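Clearing a shared work table in a big open room

Quick one, had three people ask me for this. You need a damp cloth, a shallow box, a roll of tape. 90 minutes if nobody stops to chat.

Step 1. Small stuff off first. Pens, lids, the little purple thing that never has a home. Into the box, don't sort yet. Sorting now = still there at dinner.
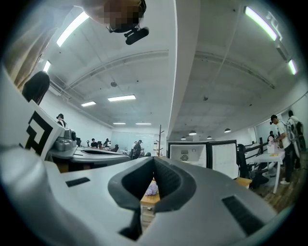

Jiston: I'd sort as I go. Did the box thing in March and the box is still under my desk, full.

Fair. So put a date on the box. Mine says 2020-10-29 and whatever's left in it after that goes.

Step 2. Big things stay put. Screens, boxy equipment, anything heavy — wipe around it, then wipe the top. Keep the cloth away from vents and buttons. Cable ends get a bit of tape with a name on it before you unplug anyting. Before, not after.

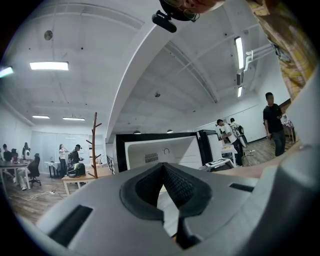
Tape color doesn't matter, just use the same one for both ends. I write on it with a fat marker, thin pens smudge.

Step 3. Floor. Power strips go along a wall or under a desk, cables in one line, not across where people walk. Roll chairs back in. On wood-look floors sweep first, then damp mop, wring it hard or you get streaks under the cieling lights.

Step 4. Put back less than you took off. Flowers can stay. A jar can stay. One cable, if it's used daily.

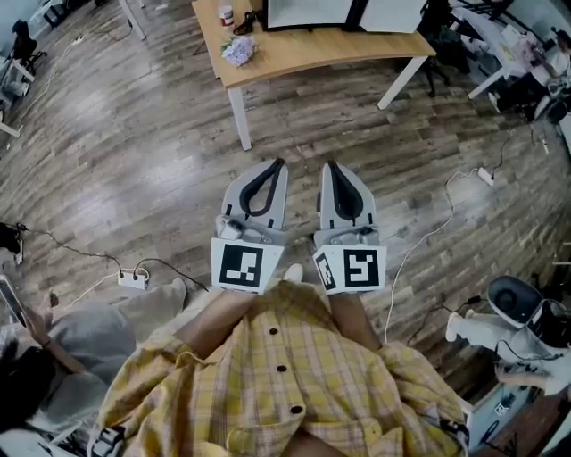
Light wood table with flowers and jar, cables still on the floor

Then the box. Ten minutes, lid on, label out.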